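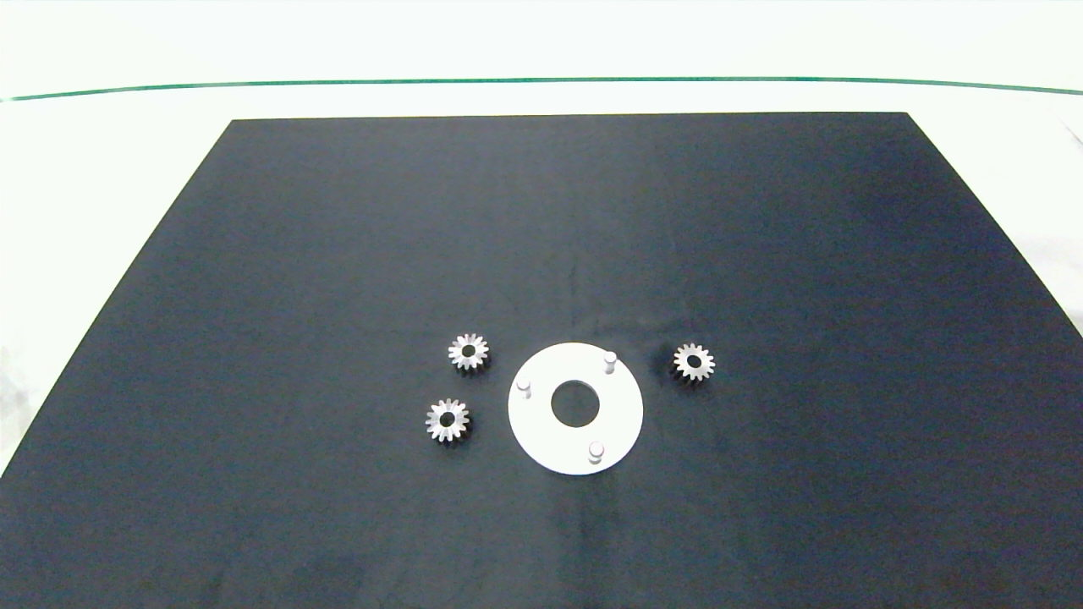
How to wrap your hands before Muay Thai training

Updated Wed 24 January

When I started to train, I wrapped my hands badly for almost one year. My coach, Olesia Melnychuk, was patient with me, but one day she took the wraps off my hands and made me begin again in front of the whole class. I am thankful to her now. This page is the method she teaches at Antoniuk Gym, with a few remarks of my own.

What you need

One pair of cotton wraps with some stretch, 180 inches long. Shorter wraps are sold for children and for small hands, but most adults will run out of cloth before the wrist is finished. I use a pair from Skadis, which cost me little and still closes well. My training partner Nadhirah Latuheru prefers the Hullurix ones — they are a bit thicker, and she has thin wrists.

Roll the wraps before you start, with the closure on the inside of the roll and the thumb loop on the outside. If you roll them the other way, you will find the closure in your hand at the first step and have to do everything again.

The steps

1. Put the loop over your thumb and let the wrap go across the back of the hand, never across the palm first. When it starts from the palm, the loop comes loose each time you make a fist.

2. Spread your fingers wide and keep them wide until the last step. A hand grows when it is closed. If you wrap it while it is relaxed, the cloth will be too tight in the glove.

3. Go around the wrist three times. Each turn should cover half of the turn before it. Start a little below the wrist bone and climb toward the hand.

4. Bring the wrap up and go around the knuckles three times. Make a fist and look. The cloth must cover the big knuckles completely and stop before the middle joint of the fingers.

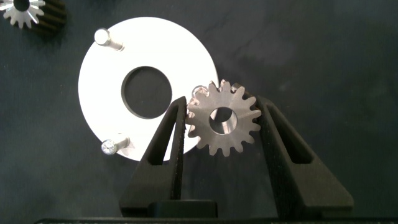 5. Make the X between the fingers. From the wrist, go up between the little finger and the ring finger, then back down to the wrist. Repeat between the ring and middle fingers, and again between the middle and index fingers. Pull gently here. The skin between the fingers is soft and it burns easily when the cloth is dragged over it.

6. Go once around the thumb, then return to the wrist. Some people go twice. I have tried both and I do not feel a difference in clinch work, but with two turns my glove is hard to put on.

7. Use what is left on the knuckles and finish at the wrist. Close it firmly, with the end lying flat.

How to check it

Make a hard fist and hold it while you breathe slowly a few times. You should feel pressure at the wrist and on the knuckles, but no pulse in the fingertips. Open the hand. If the fingers are pale or feel cold, take the wrap off and repeat with less pull. If the cloth slides when you push on the knuckles with your other palm, it is too loose.

Then hit the bag lightly, one round, only with the jab and the cross. Wraps settle in the first minutes. It is normal to stop after this round and close the wrist again.

Common mistakes

The most frequent mistake I see is to spend all the cloth on the knuckles. Beginners are afraid for the knuckles, and I understand it, but the glove already gives padding there. The wrist has much less help from the glove. A hook that lands at a bad angle will bend it, and a sprained wrist can keep you away from pads for weeks. I lost most of February this way.
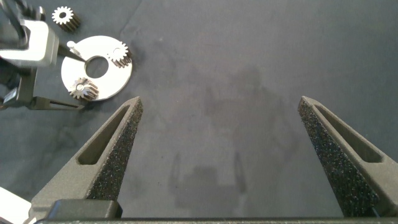 Another mistake is to wrap only the strong hand with care. Most of us wrap the left hand well, using the right, and then the second hand is done quickly by fingers that already have cloth between them. Try to begin with your weaker side for a month and see which wrap feels better at the end of class.

Washing

Wash them after every session. Put them in a mesh bag, otherwise they will tie themselves around everything in the machine. Use cool water and no softener, and hang them to dry over a door. I keep three pairs, so that one is always ready in my bag. When the closure no longer holds through a full class, buy new ones.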